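How tidy should driving demonstrations be before I train on them?

oldgreywagtail
Posted March 2020

Hello all, and thank you for having me, I've been reading along for ages and never had the nerve to write. I've been recording demonstrations in the Irnance simulator for our little club in Grutville. I steer with a gamepad from the head camera view and go from room to room in one of the furnished flats, stopping at whatever the instruction names (the nightstand, the toilet, the sink and so on). So far I have 80 episodes, and I'm afraid my driving is nothing to write home about. I creep up to doorways, stop to think, turn a bit too far, and then turn back again.
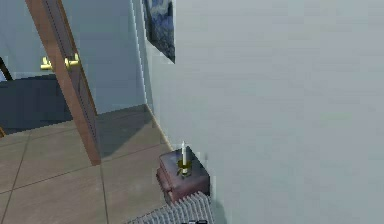
My worry is that the policy will learn all my dithering along with the useful part. Should I throw out every episode with a wobble in it and start over? I've got the patience for it, but my thumbs are not what they were. I'd also love to know whether I should always begin from the same spot. At the moment I start wherever the last one left off, mostly out of laziness, and it does make the folder look like a dog's breakfast.

Any advice would be very welcome, even if it's "start again, love".

kettle_on_again

Please don't throw them out! I did exactly that my first winter and I've regretted it ever since. The corrections are some of the best material you have. If every episode is a perfect glide through the middle of the doorway, the policy never sees what to do when it ends up too close to the door edge, and it will end up there sooner or later. Turning too far and coming back is a lesson in coming back.

What I would trim is the standing still. When I sat thinking with my thumbs off the sticks, I had runs of up to 74 identical steps, and my first policy learned to pull up short of a doorway and stay there like it was waiting for a bus. Cut those down to 3 steps or so and leave the rest of the episode alone. Keep the untrimmed originals in another folder, too, in case you change your mind in June like I did.

As for starting spots, your laziness has done you a favour. Vary them, and vary the heading while you're at it. Do check that your instruction names something there's only one of from where you're starting. "Go to the door" is a rotten instruction in a flat where you can see more than one from the bathroom.
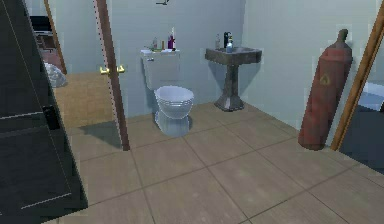

trukside_pete, replying to oldgreywagtail

Mostly agree with the above. I'd add a note field to each episode, just a word or two: "clean", "overshot", "bumped". It takes a moment at the time and it's miserable to do afterwards. Then you can train once on everything and once on the clean ones, and see for yourself which behaves better in rooms you've held back. We did it that way with the Pelletier arm and kept nearly all of the overshoots. The bumps we left out.

Also, look at how your episodes are spread before you record more. I had 60 that ended in the bathroom and hardly any in the bedroom, and no amount of tidying was going to fix that. Pick the rooms you've been avoiding.

Oh, and hold out a few episodes for checking before you do any trimming at all.

snagsandsauce

I just delete the bad ones. Works fine for me. Get a controller with a looser stick, it's easier on the thumbs.

Contact us | Copyright Trukside Community Help | Back to top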